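Gears and bits, August 1, 2023

I do love a table with gears on it! We had a good afternoon on the gear plate.

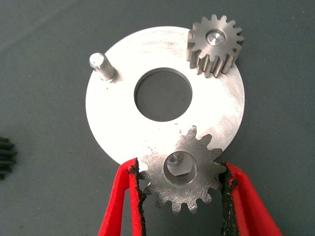
Zandstead Model Engineering Club, Tuesday Bench Group

Silver plate, big hole in the middle, short pin standing up on it. I could look at gear teeth all day.
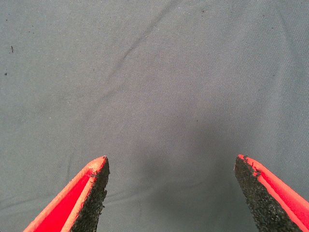
Ro-un Shim is after more small spur gears, so if you've any spare in a tin, do bring them along!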